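FOR IMMEDIATE RELEASE
21 Dec 2020

Radmont student robotics club takes on the power cord problem

Students hand over cord-sorting project, call for schools to join next round

RADMONT - The Radmont student robotics club has wrapped up its first full term of work on Kan, a student project that asks one plain question: can a robot arm deal with power cords in cardboard boxes? Not a glamorous job. Plenty of them to do, though.

Kan began in September as a side project for a few members who were tired of line-following buggies. By the end of term it had taken over most of the club's bench time and a fair bit of its storage cupboard. The work was backed by Rullow, a local equipment reseller, which supplied used cords and boxes from its own returns shelf and let the students keep whatever they wore out.

Cords are hard. A block stays the shape it was when you put it down. A cord doesn't. It slumps, it catches on its own plug, the tie slides along and the whole bundle goes lopsided. Boxes have their own troubles - flaps that won't stay back, thin walls that give when squeezed. The club decided early on to work with used boxes, torn edges and all, and not to tidy them up first.

Students logged 1639 attempts over the term. Of those, 1031 were kept for training and the rest set aside, mostly for poor lighting, a bumped table or a student's sleeve in the way. Every attempt was checked by two members who hadn't been running the arm at the time. The club says this was the least popular job on the roster and also the one that taught them the most.

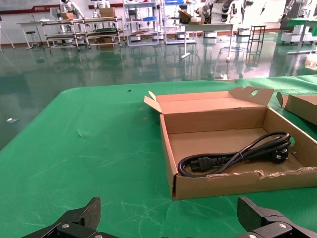
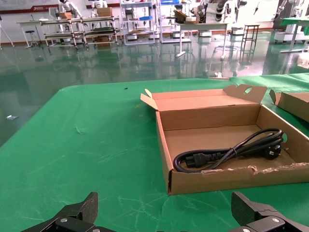
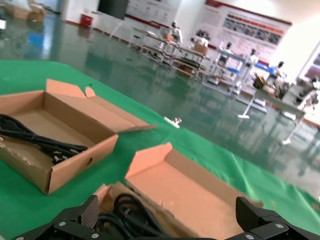 Kan project work at the green-topped table: open cardboard boxes, coiled black power cords and the gripper, seen from the wrist camera.

The project is split into 3 tasks, done in order of difficulty:

Box handling. Take hold of an open box by its wall and shift it without crushing it. Students found that slow was nearly always better than strong.

Cord pick. Lift one tied cord from a box and set it down beside the box, still in its bundle. Approach angle matters a lot. So does where the tie has ended up.

Cord return. Put the cord back in the box with both ends inside. Still the weakest of the lot, and the club is upfront about that. A plug hanging over the side counts as a miss under the project rules, no half marks.

Members took turns in 2 roles, operator and recorder, swapping through each session so that no one got stuck with the clipboard all term. First-year students ran the arm from their second session. The club has always worked that way and sees no reason to change it now, whatever it does to the averages.

"We thought the software would be the hard bit," the club said in a statement. "It was cardboard. We spent a whole afternoon arguing about which way a lid should fold and then had to write it down so everbody did it the same. That page is now the most read thing in our notes."

The notes will be shared with other schools in the new year, along with the marking sheet and the set-up checklist. They cover table height, camera focus, how to tie a cord, how to tell when a box is too far gone to use, and what to write when you don't know what went wrong. Some of the early pages are rough. They've been left as they were.

Next up is the Tarnar Challenge, a friendly between student clubs. Each team brings its own arm and works through the same set of boxes, with points for clean picks and points off for damage. Radmont will enter with the Kan set-up. Teams don't see the boxes before the day, which has the club practising on every shape it can get hold of.

Rullow has agreed to support a second term and will again supply cords from its returns shelf. The company is also looking for a place to display the students' work over the holidays, details to follow when theres a location.

How to take part

Schools and student clubs that want the notes, or want to enter a team in the Tarnar Challenge, should write to the club through the Radmont student activities office. No earlier robotics experience needed. Teams without an arm can ask to share bench time, but spots are limited and go to first-timers first. Please include the size of your group, the age range, and whether you have a table you can leave set up between sessions (it helps more than you'd think).

Donations of used cords are welcome. Tied if possible. Boxes too, the shallow kind with an attached lid, any condition short of soggy. Please don't send power bars or adapters, the club has no room for them.

About the club

The Radmont student robotics club is run by its student members and open to anyone enrolled, in any program. It meets during term for building, coding and bench work. Membership is free. New members can join at any point in the term and are usually put on the arm the same week.

- 30 -

Media contact: Radmont student robotics club, care of the student activities office | © 2020 Radmont student robotics club. May be reprinted with credit. | Back to top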